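Ticket: Cue 28 fires late, Act Two
Production: Cetine, studio theatre
Opened by: Otakar Paulík, stage management
Assigned to: Radek Dvořáček, sound and lights
Status: Open, sulking

Otakar, 7:40 pm
Cue 28 (thunder, blackout) went late again. Our Duke shouted "Hark!" at a silent and fully lit theatre, then harked for what felt like an entire season. Desk is the Staltar, show file from October.

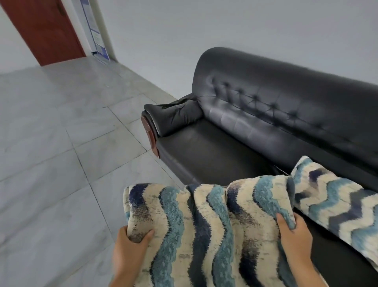 Sofa cushion, wavy stripe.

Radek, 8:05 pm
Ran the cue by itself and it fired on the button. Ran it from the top of the act and got a delay of about 2 seconds. I've ruled out the operator, who is me. Will check the follow-on from cue 27.

Otakar, 8:20 pm
I appreciate the rigour of that inquiry. Could it be the Nurkov interface? It was grey-listed by the last company through here, and they toured a musical on two extension cords.

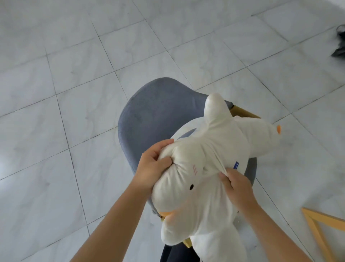
White plush, orange tip.

Radek, 9:10 pm
Nurkov is fine. Cue 27 is the owl, and somebody programmed the owl with a long fade and set the thunder to wait for it. Colour me surprised: the owl was added at the director's request. Steps for tomorrow's operator, who is also me:

1. Save a copy of the show file under a new name. "Final final" is taken.

2. Open cue 27 and change the follow-on from "wait for end" to "manual".

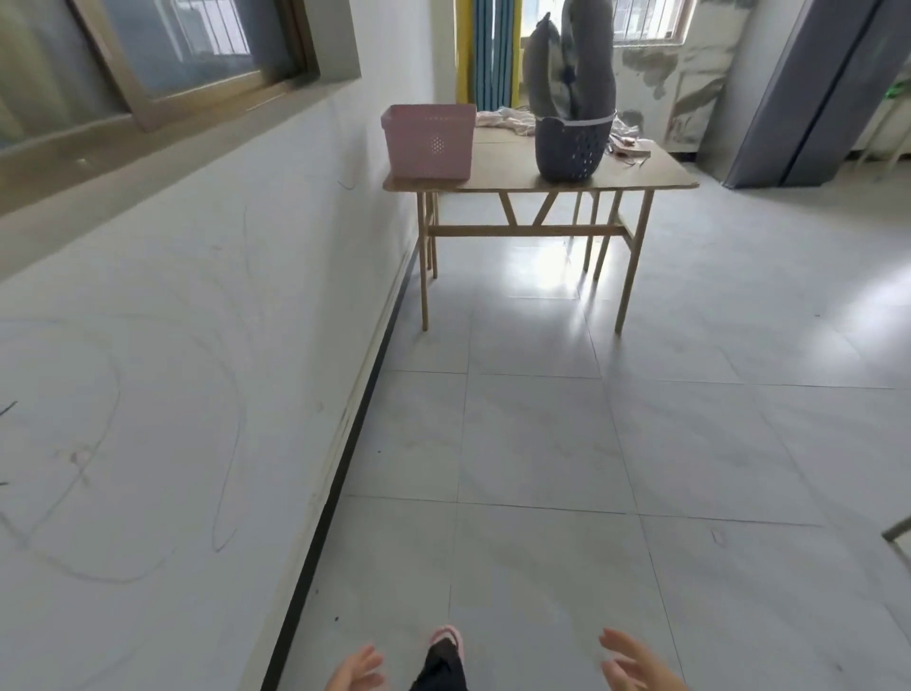
3. Trim the owl's fade to 8 counts and leave the level at 55.

4. Run Act Two from the Duke's entrance, with the Duke.

Otakar, 9:25 pm
Duke has gone home. I'll read in. Leaving this open until I've harked and been answered.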